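News > Community and Learning > Press Releases

Filed under: Robotics, Teaching by Hand

Lelten opens its tidying-up sessions to newcomers

Lelten is delighted to say that its hands-on robot teaching sessions will open to newcomers in June, with room for 21 people who have never guided a robot arm before (and we do mean never, so please don't be shy!).

The task is one everybody knows from home: sweeping up with a dustpan and brush. A person steers the pair of arms by remote control, and the movements are saved so that the robot can learn from them later.

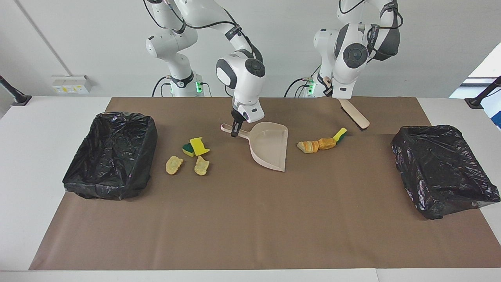

Sihan Jin, who leads the sessions, has wanted to do this for a long while. "People know far more about sweeping than they can put into words," she says, "and when they take the controls it all comes out, little habits and everything."

Each visitor will have 3 turns, with plenty of time for tea and questions in between, and Kai-wen Pan will be on hand throughout for anyone who finds the controls a bit fiddly at first.

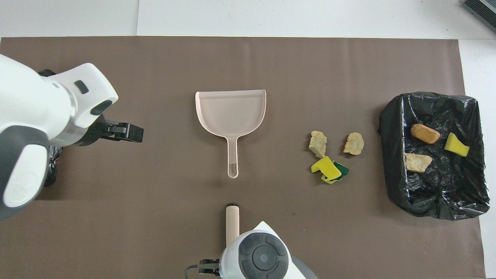

Lelten hopes to gather 1,000 showings of the task, clumsy ones very much included. Visitors must be 16 or over. To ask for a place, please write to Morag Galbraith at the Lelten press desk.

© Lelten | Press contact: Morag Galbraith | Back to top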